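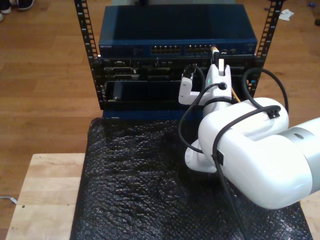
An open-frame rack on the bench, bubble wrap underneath, switch on top.

About Tevatov

We put network gear into small racks for businesses that don't have an IT department, or whose IT department is a cousin. Dental offices, feed stores, two bowling alleys and a funeral home so far. If your internet equipment currently lives on top of the office fridge, you are our ideal customer.

Ailsa Dunbar started the company after four years of crawling under reception desks with a flashlight in her teeth. She still does the site visits. She would like it known that she has seen your closet, or one very much like it, and that the mop bucket has to go.

How we work

Every rack is put together and wired up in our workshop before it goes anywhere near your building. We mount it, label both ends of every cable, and leave it running for 100 hours. If something is going to quit, we'd like it to quit in front of us. Then it gets packed, driven over and screwed down, usually between 6 and 9 in the morning so your staff can arrive and complain about the new Wi-Fi password.

We carry three setups. The Grukness is a short open rack for one switch and one chassis. The Kimaro has room to grow, which most people use for storing the manual. The Drosach comes with doors that lock, and was designed with one particular customer's nephew in mind.

We also take in old gear. Cards get pulled, dusted and tested, and whatever still has some life in it goes back on the shelf at a fair price. The bubble wrap gets reused until it stops popping.

Some numbers, as our web designer insisted on numbers

Racks installed: 936
Towns served: 88
People on staff: 4
Cable colors we will argue about: all of them

Visiting

The workshop is open to customers most mornings. We close for two weeks in August, when it is too warm to be in a room full of switches. Ring the side bell, as the front one was wired by an electrician we no longer use.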